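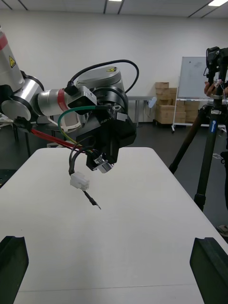 Lihua Mao started out crimping ring terminals by hand in a shop in Rendlow and still keeps her first crimping tool in a drawer. She now looks after wiring and small assemblies at Tonar, where most of her week goes to harnesses: what length to cut them, which end gets which connector, and how to lay them out so they can be picked up again without a tangle.

I asked her first why the tables are white.

"You drop a pin on a gray bench and you spend ten minutes on it," Mao said. "On white you find it. We had dark mats when I came. I took them out in December."

A harness looks simple on a drawing. On a table it does what it likes, she said, and red wire of one gauge will sit differently from black wire of another. She bends new wire a few times in her hands before she plans a layout around it.

"People draw straight lines. Wire has been on a spool for months. It wants to be round."

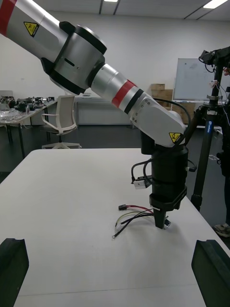
Red, black, white and yellowish wires on the tabletop, one ending in a ring terminal.

Her rule for ring terminals is to check the crimp before anything else. She pulls on it, looks at the barrel, and turns it over to look again. In one bad batch, 9 terminals out of 200 came loose in her fingers, and the whole lot went back to the supplier. She wouldn't name the supplier.

Connectors are a different kind of trouble. A plastic housing will usually go in one way only, but a tired person can get it partly in the wrong way and think it is seated.

"I listen for the click," Mao said. "If the room is loud I push it, then I tug it. Tug the housing. Don't tug the wires."

She is less strict about color than I expected. The Dudden drawings she learned on had a color for everything, and she found that people stopped reading the labels. At Tonar she asks for both, and the label wins if the two disagree.

Boards get more care than wire. She wants them held in something while they are out on the table, and she wants fingers kept to the edges. The tall parts worry her most.

"Capacitors stick up, so people grab them," she said. "They think it's a handle."
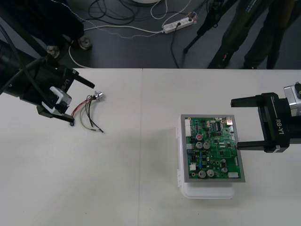 A green circuit board in its metal tray, resting on a plastic container.

Plastic containers turn up all over her work. She uses them for storage and, when she needs a bit of height, as stands. She has tried proper stands from the Gallagher catalog and went back to the boxes after two weeks.

Her parts list for the current job runs to 226 lines. I asked whether she knew it by heart.

"Nearly 200 of them," she said. "The rest are screws."

Interview by Peiyu Bai, Jul 2, 2025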